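The man who sells filtered water and won't drink to it

He has been fitting under-sink filters in suburban kitchens for 11 years, and the first thing he does when I sit down is pour me a glass straight from the tap.

"Taste that," he says. "Go on. There's nothing wrong with it."

It tastes like water. I have come to ask him about the Drustex, a bench-top unit that claims to remove chlorine, "heavy tastes" and something the brochure calls memory residue. He stocks it. He also agreed to talk on the condition that I leave his name and his shop's out of it, and after an hour I can see why.

"I've asked the rep what memory residue is," he says. "Twice. The second time she sent me a video of a waterfall."

I point out that he still charges $139 for the thing. He shifts in his chair a bit. "It does take the chlorine out. Carbon does that, and there's carbon in it. If you don't like the pool smell in summer, fair enough, buy one. You could also fill a jug, leave it in the fridge overnight and keep your money, at least where they're only using plain chlorine. I tell people that."

Does he tell all of them? "The ones who ask."

It is not a wholly satisfying answer, and he seems to know it. His defence is that people arrive having already decided. They have read something at 3 am, or a neighbour has shown them a murky reading on a meter. The meters annoy him most. They measure dissolved solids, he says, and a fair share of those are calcium and magnesium, which nobody's mother ever warned them about. "You get a bloke at the home show with a little pen, dips it in your tap water, big number, dips it in his, tiny number. Well, yes. He's taken the minerals out. He hasn't shown you anything nasty was in there."

He has been to the home shows himself, with a stand next to the Trurotex people, who sell a magnetic collar that clips around the pipe. I ask whether it works. He laughs for long enough that I write down "laughs".

"I put one on at my own place. Left it there 2 years. The kettle still furred up. I'm told I had it on facing the wrong way."

Where he becomes less breezy is on the subject of cartridges. The profit is in the replacements, he admits, and so is the risk. A carbon filter left in long past its date can end up growing more bacteria than the tap would ever have handed you. He has pulled out cartridges he describes in terms I won't repeat near a food section. "People spend the money, feel healthy, and forget it's there. That's worse than having no filter."

So who should have one? He thinks about this properly. People on tank water, he says, particularly with old gutters or a lot of birds about, and they should have it tested by a proper lab first. People in old houses with old plumbing, who should also let the tap run for a bit in the morning. Anyone whose doctor has told them to. "After that you're into taste, and taste is your own business."

I had assumed we would do a blind tasting, and he is game. He fills cups in the back room while I stare at a calendar: one of tap, one of Drustex. I pick the tap as the filtered one and say, with some confidence, that it is "rounder". He is kind about it. His own record, he says, is no better than a coin toss when the water's cold.

The brochure says 100 per cent of customers noticed a difference. I ask how many customers that was.

"Doesn't say," he says, turning it over to check the back. "Nice paper, though."

I have not bought a filter. I did go home and clean the little mesh thing on the end of my kitchen tap, on his advice, and was disgusted by what I found in it.

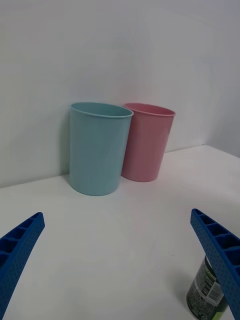 Plastic cups on a white tabletop.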